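Bruvville Boxing Board > Amateur and Club Shows > Shehu vs Fakhoury scorecard

southpaw_marge
Posted 10th June
Well, I got home from the Nallport card with my ears still ringing and I can't settle down until I've talked to somebody about the main event, so you're all going to have to put up with me. Ebere Shehu by split decision over Ruba Fakhoury, six rounds, and I had it for Ruba by two. I know, I know, I've been a Fakhoury fan since her novice days and you'll all say I watch her with my heart. But I kept a card in my lap the whole night, pencil and everything, and I gave her the first, second, fourth and fifth. Her jab was a joy to watch. Ebere was walking straight onto it until the middle of the third. Did anyone else see it my way?

oldcornerman
Nope, sorry Marge. You know I'm fond of Ruba, but a jab that lands on the gloves isn't a scoring punch. Ebere was going to the body all night and from where I sat (corner side, second row) you could hear those shots. I had it 4-2 Shehu. The fourth was close, I'll give you that one if it makes you feel better.

southpaw_marge
It does not make me feel better, but thank you!

Tillie_K
I was at the Karam gym table selling raffle tickets, so I missed most of the third and came back to find the whole place on its feet. What happened??

oldcornerman
Ebere caught her with a left hook coming off the ropes and Ruba's legs went for a second. She held on, smart girl, and she was moving fine again by the bell. Best punch of the night by a mile. I said to my brother-in-law right then that the judges would remember it, and he said he was trying to eat his pretzel.
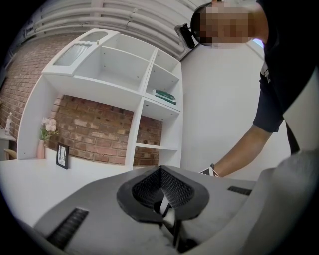
The other thing I'd say is that Ruba stopped going back to the right hand after that. She had it working in the second, a nice straight one behind the jab, and then she put it away for three rounds. I'd guess she was worried about the hook coming over the top. You can't win rounds with one hand against somebody who never stops coming forward, and Ebere never does.

ringside_dob
Who was the judge that had it 59-55 for Shehu? I could live with a split either way, but five rounds to one is a different fight from the one I drove all that way to see. Marge isn't crazy here. I had it a draw, three apiece.

southpaw_marge
Thank you, Dob – I was starting to feel very alone. And yes, the 59-55 card is what got under my skin. Losing a close one is part of the sport and Ruba has been on the lucky side of a couple herself, including that December fight in Bruvville that I still think she lost.

Tillie_K
Paid attendance was 597, by the way, which is the best we've had at Nallport since they put the new seats in. The Herivance people who sponsor the ring were very happy and they're talking about a rematch over eight rounds.

oldcornerman
Eight rounds favors Shehu. She was the fresher one in the sixth.

ringside_dob
Disagree. Ruba boxes better when she isn't rushing, and she rushed the last two rounds thinking she was behind. Give her more time and she'll settle down. Ebere had 18 amateur bouts before she turned over and she's used to a fast pace, so six suits her just fine.

oldcornerman
Then why was Ruba holding so much in the sixth? I counted it as her worst round and even Marge didn't give it to her.

southpaw_marge
I didn't, no. She looked tired and I'm not going to pretend otherwise. But I'd buy a ticket to the rematch tomorrow, and I'd like to sit on your side next time so I can hear these famous body shots. Tillie, put me down for two seats if you hear anything before the rest of us do.

Tillie_K
Will do. Nothing on dates yet, I'll post it in the events section when I know.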